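The grip of a thing

By the time you read this I'll have spent the best part of a year, and more than 386 pounds, building a pair of hands. They aren't very good hands. They have two fingers each, they're black and knobbly, and they go on over my own hands like something a crab might wear to a job interview. I'm absurdly fond of them.

It began with the workshop at Onthorpe, a long low room behind the old seed merchant's, where a handful of us pay a monthly sub for a bench, a locker and the use of machines we'd never get up our own stairs. I'd joined to make a bookcase. I did make the bookcase (it leans), and then I got talking to the people at the far end, the ones with the soldering irons and the biscuit tin full of motor drivers, and that was more or less the end of me and joinery.

What they wanted, and what I soon wanted too, was a small robot that could do fiddly jobs at a table. Picking up caps and clips and putting them down again somewhere sensible. We had an arm already, second-hand and a bit arthritic, bought from a lab clear-out in Skoscombe and carried home across two laps in the back of a hatchback. We called it Furukawa, after the name somebody had written in marker pen on the base before it ever came to us, and it stuck. Furukawa could wave beautifully. It could go from one side of a bench to the other without hitting anybody. What it couldn't do was pick up a bottle top, and we spent a whole wet winter typing in positions by hand, nudging it a millimetre this way and a millimetre that way, and watching it pinch the air next to the thing we wanted!

So the plan changed. If you want to teach a machine how to pick up something small, one way is to do the picking up yourself, wearing the same sort of fingers the machine has, and let it learn from what you did. You do the job over and over, the fingers keep a record, and later on a computer chews through the lot and tries to find the sense in it. That's the theory, anyway, and there are people in proper buildings with proper budgets who make it look easy. I had a printer with a sticky bed and two reels of black plastic.

The first pair I made were enormous. I'd drawn them around a tracing of my hand on squared paper, forgetting that a hand squashes up when it closes, and when I tried them on I couldn't bend my thumb. The second pair fitted but the strap cut into my knuckles. Somewhere in the middle of the third I discovered that the fingers have to be a bit rough at the ends or everything squirts out like a wet pip, and I had a lovely evening gluing on bits of bicycle inner tube, then a much less lovely one scraping them off and doing it properly.

There's a knack to wearing them. For the first few minutes you feel as though you've come out in somebody else's gloves and you're forever reaching too far, with the tips arriving before you expect them. Then your brain gives a sort of shrug and lets you get on with it. After half an hour I've caught myself trying to scratch my nose with one, and I don't recommend it.

The cables were another education. Each gripper has its own lead, and a lead has opinions. If you run it straight off the back it drags on the table and tugs just as you're lining something up. I tried taping mine to my elbow and pulled the plug out every time I reached for my tea. Going up over the wrist and back along the sleeve is better for the left hand, and I've settled on a long sleeve for working in, even in August, so that the thing has something smooth to slide along. 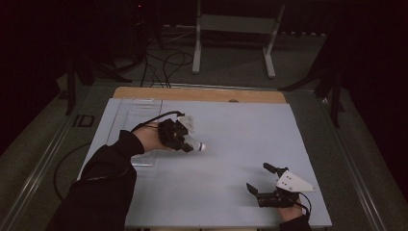
Stellier, which is what we called the whole project once it needed a folder on the shared drive, wasn't to everybody's taste. One of the other members told me over the kettle that it was all back to front, that we'd built a robot to save ourselves a dull job and were now doing the dull job several thousand times so the robot could have a go. A person could sort every clip in the building in an afternoon, she said, and go home.

I've thought about that a lot, mostly while doing the dull job. She's quite right, of course, if the clips are the point. I'm not sure they ever were for me. I like seeing how much goes on in my own hands that I've never once noticed. You don't simply pick up a small thing. You come at it from a bit to one side, you slow down at the last moment, you close one finger slightly ahead of the other so that it settles. I've been doing that since I was in a high chair and I only found out this spring, by having it taken away from me and given back in plastic.

And it's oddly restful. We aimed for 3000 goes at the first task, which sounded mad and then turned out to be just a matter of evenings. You put the radio on. You pick up, move over, put down, open, and go back for the next. I do my sessions in two halves with a cup of tea between, and I stop as soon as I get sloppy, as a sloppy hour teaches Furukawa to be sloppy too and it needs no help in that direction.

The board we work on is plain and pale, which I argued for (the first one was a lovely bit of figured ply, and the tracking hated it). It sits between metal rails with a strip of wood along the far edge, and having the thing boxed in like that means the work ends up in the same place each evening. Before the rails we used to line everything up against a pencil mark, and the pencil mark got cleaned off by a well-meaning person with a spray bottle. A week of recordings went in the bin. I was very grown-up about it and only mentioned it at the next 7 meetings.

If you fancy trying something similar at home, my advice is to spend your money on screws. I know that's dull. I'd been using whatever was in the jar, and brackets that are held on with whatever was in the jar come loose at a rate of one an evening, always the one you can't reach without taking the hand off. Buy a box of decent small machine screws, all the same head, and a driver that fits them. Print your finger bodies with plenty of wall and don't be shy about drilling extra holes, you'll want them later when you change your mind about what's bolted to what. And make the strap adjustable! Mine has to fit four different people, one of whom has hands like oven shovels.

Don't print the tips and the body in one piece, either. Tips wear. I keep a little tub of spares in my locker and can swap a pair over in the time it takes the computer to save a file, so a worn tip costs me nothing more than a mutter.

As for Furukawa, it has had its first lessons. We loaded up what we had one evening in the autumn half-term and stood round it with our arms folded, like parents at a swimming gala. It went out over the board, dithered, came down a touch to the left and closed on a bottle cap. Then it lifted it, held on to it for a good long while as if it had forgotten what came next, and dropped it on the floor. You should have heard the cheer.

It's managed it again since, and it's also managed to push a cap the full length of the board and off the end with what looked very much like satisfaction. We're back to recording in November, with a new set of fingers that I've made a shade narrower, and I still need to sort out the plug on the right-hand lead.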